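打印本页 | 用电子邮件发送给朋友
12月 Sokar整理

《Dreldale软包床使用与安装指南》第四节:床放好之后的日常整理

前面三节把床架拼好、床头装上,最累的部分已经过去了!这一节我想聊聊床进了房间以后的事:怎么铺、怎么收、床头那一圈线怎么办。我自己用的就是这款竖条软包床头,下面写的都是我一边住一边摸索出来的做法,你照着来就行,顺序稍微换换也没关系。

开始之前
先准备一块干的软布、一个小收纳盒(鞋盒也可以)、几根理线用的魔术贴。魔术贴我买的是Gumby的,一卷剪着用,能用很久。床上用品我用Shetty的,别家的也行,尺寸对得上就好。

第1步:把床面清出来
铺床之前先清床。我知道大家都一样,手机随手一扔,小瓶子小盒子往枕边一搁,睡前再说(然后就没有然后了)。请把这些东西一样一样拿走,放进刚才那个小盒子里。别图省事直接掀被子,小东西最喜欢往床垫和床头之间的缝里钻,掉进去得把整张床垫抬起来才够得着,我抬过两次,不想再抬第三次了。

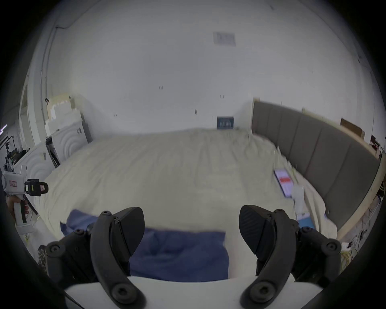 图4-1 铺床前的床面:手机和小盒子都要先收走,深蓝色毯子最后再叠。

第2步:拉平被子
1)站到床尾,抓住被子的两个角,往自己这边拉。
2)轻轻抖两下,让里面的填充物散开。动作别太大,床头木台上要是搁着东西,会被风带下来的!
3)走到侧面,把靠床头的那一边理齐,离软包留出一个巴掌宽。
奶油色、米白色的被子特别显褶子,新拆包的尤其明显。不用急着熨,铺平睡上几晚会好很多。实在看不顺眼,就喷一点点清水,用手掌往外抹,等干透了再盖毯子。

第3步:叠毯子
毯子对折,再对折,搭在床尾就可以了。深色毯子第一次用之前最好单独洗一遍,先别跟浅色被子长时间压在一起,我怕它染色。洗完一定晾透。

第4步:照顾软包床头
灰色布面耐看,可是竖条之间的缝会积灰,得定期弄一弄:
1)用吸尘器的小扁嘴,从上往下顺着缝吸。
2)布面用干软布擦,沾了水渍先按压吸干,千万别来回搓。
3)上面那条浅色木台用拧干的布擦一道,再用干布收一道。
注意:木台很窄,只适合放轻的、矮的东西。纸板、画框这类能立起来的,靠着看上去挺稳,谁翻个身碰一下就可能倒下来砸到人,睡觉前请挪到别处去。
注意:别坐在床头上面,也别拿它当扶手借力。整个床头全靠螺丝固定在床架上,时间长了会松。建议每2个月检查一次,有松动就照第二节的办法重新拧紧。

第5步:理线
床头下方大概是全屋最乱的角落了。手机要充电,台灯要插电,再来一根延长线,没几天就缠成一团。我的办法是这样的:
1)先把插线板的总开关关掉,插头全部拔下来。
2)把线一根一根摊开,长的绕成圈,用魔术贴扎好。颜色鲜艳的线单独扎一捆,以后好找。
3)插线板放在靠墙、脚踢不到的地方,不要塞到床底下,更不能拿毯子盖住。
4)重新插好,下床走一圈,看看会不会绊脚。
警告:插线板总功率不要超过标签上写的数值。我家那块标的是3,000瓦,你家的请以自己的标签为准。取暖器之类的大家伙请直接插墙上的插座。

第6步:床边留出走道
床比较大,一不留神周围就堆满了。我建议至少有一侧留出70厘米左右的空当,换床单的时候人能转得开身。别的电器、没拆完的箱子、白色的泡沫垫块,都先别往床边摞。泡沫尤其讨厌,一碰就掉渣,粘在被子上拍都拍不掉,装进大袋子扎紧口再拿出去。要是还想留着搬家用,就收进柜子顶上。
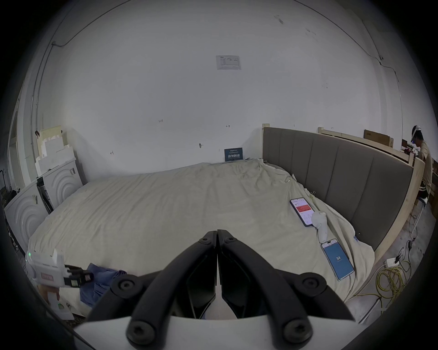 第7步:墙面收尾
床的位置定下来以后,再回头收拾墙。安装时用铅笔画的记号,拿干净的白橡皮轻轻擦就能掉,别用湿布,越抹越黑。不用的螺丝孔可以填一点补墙膏,抹平,干了再用细砂纸带两下。贴在墙上的纸,揭之前用吹风机低档吹一会儿胶带,慢慢撕,墙皮就不容易跟着下来。
想在床的上方挂牌子或者小画框的话,挑轻的,用挂钩固定好。暂时不挂的,先平放在柜子里。
提示:墙上有通风口的房间,请别让柜子或者高的纸箱挡住它。软包和被子都怕闷,白天开一会儿窗,比喷什么香味的东西都管用。

常见小问题
翻身时床架吱吱响:先看看四只脚是不是都着地,地面不平就垫一小片毛毡。还响的话,把侧边横梁的螺丝松半圈,推正了再拧紧。
新床有木头味:正常的,没上漆的木料都会有一点,多通风就好。不要急着自己刷漆,气味反而更重。
床单老是往中间跑:床单四角压进床垫底下至少一个手掌深,或者买一套床单夹。我用的是夹子,好使!

下一节讲换床垫,需要两个人一起抬,请先约好帮手再往下翻。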